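Dromberg Lockbox DL-2 for rental and sale listings

The DL-2 is a portable key lockbox for agents, landlords and property managers who need to leave keys at a house, condo or townhouse between showings. It hangs on a door knob, railing or gas pipe and holds the keys to one unit, plus a mailbox key or a garage fob if the fob is a small one.

It replaces the DL-1, which we stopped selling in June. The old wall brackets fit the new box. The old shackles don't.

## What it does

The box opens with a four-digit code set on the dials inside the door. There is no app and no battery. You can change the code as often as you like, and most offices change it when a listing goes under contract or a tenant moves out.

The shackle is hardened steel with a vinyl sleeve so it doesn't mark a painted door or a brass knob. The dials sit under a sliding rubber cover – keep it closed in winter, or the dials can freeze.

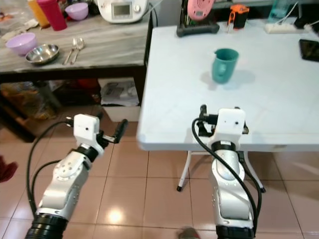 The key compartment is deep enough for two standard house keys and a building fob side by side. Long gate keys and old-style mortise keys will not fit. For those, order the Pultstead wide box, which has the same dials and takes the same bracket.

## Specifications

- Code: four digits, 10,000 combinations, resettable
- Body: die-cast zinc, black powder coat
- Shackle: hardened steel, removable
- Mounting: shackle or wall bracket (bracket sold separately)
- Warranty: 2 years, parts only
- Carton quantity: 10

## Setting the code

1. Open the box with the factory code, 0-0-0-0.
2. Move the small lever behind the door from A to B.
3. Turn the dials to your new code.
4. Move the lever back to A.
5. Try the new code with the door still open.

If the lever is left at B, the code can be changed by accident the next time somebody turns the dials. Most of the boxes sent back to us as faulty have the lever at B. We can't open a closed box over the phone and we don't keep a record of your codes.

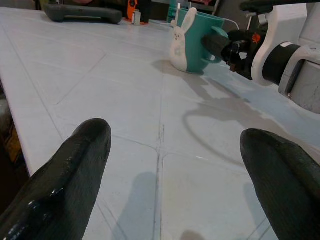
*Photo: Hiwot Zeleke*

## Using it at multi-unit buildings

Check with the building manager before you hang a box on a common railing. Many condo boards allow them only on a rack by the side entrance, and some remove untagged boxes without notice. Each DL-2 comes with a blank tag for the unit number or the name of your office. Don't write the street address on it.

For buildings with several active listings, the Admasu rack holds 11 boxes in a single row and bolts to brick or concrete. Anchors are included.

## Ordering

Single boxes and full cartons ship from our Tuserura warehouse. Offices ordering by the carton can have boxes preset to one code at no charge – put the code in the order notes. Orders of 1,000 or more are quoted separately and take longer to pack.

Unused boxes can be returned in the original carton. We don't take back boxes that have been engraved or drilled.

For quotes, spare shackles and replacement dial covers, write to Lensa Berhe at the sales desk. Please include the model number stamped inside the door.

Page updated Friday, November 15, 2019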